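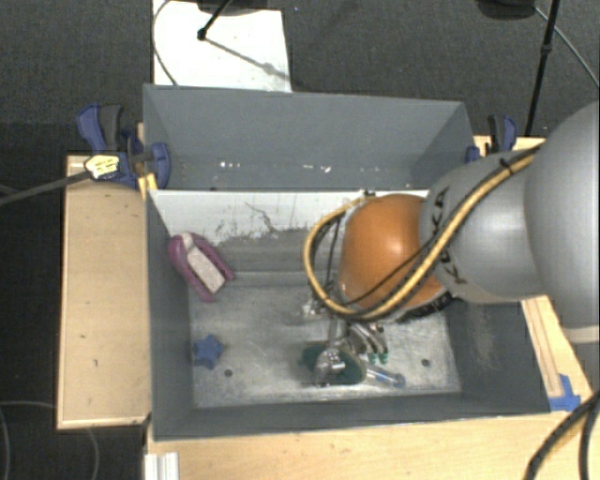

Abb. 4: Zwei graue Behälter hintereinander, im vorderen einige Kleinteile

4 Kleinteilebehälter Serkitz einrichten

Dieser Abschnitt gilt für die Einhängebehälter der Reihe Serkitz in der Tiefe 600 mm. Für die Schubladeneinsätze Dekamia siehe Abschnitt 5.

4.1 Tragschiene montieren

1. Wandfläche auf Tragfähigkeit prüfen. Auf Gipskarton nur Hohlraumdübel verwenden.
2. Schiene waagerecht anlegen und die äußeren Bohrpunkte anzeichnen.
3. Löcher bohren, Dübel setzen, Schrauben zunächst nur handfest anziehen.
4. Schiene mit der Wasserwaage nachrichten, danach alle Schrauben festziehen.

VORSICHT: Vor dem Bohren den Verlauf von Strom- und Wasserleitungen feststellen.

4.2 Behälter einhängen

1. Behälter leer einhängen, immer von links nach rechts.
2. Hintere Kante über die Schiene führen und absenken, bis sie hörbar einrastet.
3. Sitz durch leichten Zug nach vorn kontrollieren.
4. Zum nächsten Behälter einen Abstand von 5 mm einhalten.

Hinweis: Die Höchstlast je Behälter beträgt 11 kg. Sie gilt bei gleichmäßiger Verteilung – punktuelle Lasten an der Vorderkante sind nicht zulässig.

4.3 Beschriften und belegen

1. Etikett in den Halter schieben, Schriftseite nach vorn.
2. Teile sortenrein einfüllen, höchstens bis zur Markierung an der Innenwand.
3. Belegung in die Lagerliste eintragen.

Trennstege lassen sich nachträglich einsetzen. Der Steg muss in beiden Nuten sitzen, sonst wandern flache Teile wie Unterlegscheiben darunter hindurch. Passende Stege sind unter der Bezeichnung Iletti im Zubehör aufgeführt.

4.4 Reinigung

Behälter vor der Reinigung aushängen. Lauwarmes Wasser und neutrales Spülmittel verwenden, keine Lösemittel. Vor dem Einhängen vollständig trocknen lassen.

Redaktion: Milagros Fuentealba

105 Mal geteilt
11 Kommentare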